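Workshop notebook, January, white paint trials for cabinet doors

Started again on the whites this morning, a bit after nine, with a full pot of coffee and the heater going.
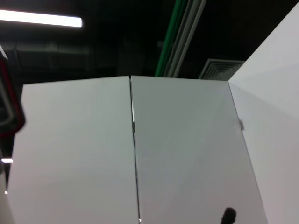 Where we left off

Before the holidays Libor and I had narrowed it down to two waterborne whites, the Fogh matte and the Skarnon satin. I like the Fogh better to look at (it has that soft, chalky quality that makes a kitchen feel calm), but it marks if you so much as lean on it with a dusty sleeve. The Skarnon wipes clean beautifully and I keep wanting to love it, only it goes a little blue next to a north window, and Zuzana spotted that before I did!

Today's boards

Cut 20 test boards from the Penley offcuts and sanded them all to 300 grit. Half got one coat of primer, half got two. I meant to leave a few bare for comparison and forgot, so Bence, if you are in before me, please cut some more from the stack by the band saw and write on the backs in pencil, not marker. Marker comes up through white paint like a ghost, as we learned on the Firar job.

Sprayed the Fogh first with the small tip. It went on thin and even, and I was rather pleased with myself until board seven, when the gun spat. Cleaned the filter, carried on. Left all of them flat on the rack with the door shut against the sawdust.

Drying

The room sat at roughly 26 percent humidity all day, very dry even for this time of year. The first coat was ready to sand much sooner than the can says. I don't trust that, and I'd like to give it overnight anyway. Lenka thinks I'm fussing, and she may be right, but she wasn't the one who had to strip those pantry doors.

Still to do

Second coat tomorrow, Skarnon after lunch. Coffee, mustard and olive oil on every board once they've hardened. Ask Vilém if batch 589 is all gone or if he has a can tucked away somewhere, as I'd love to match it.

Also we are nearly out of tack cloths again.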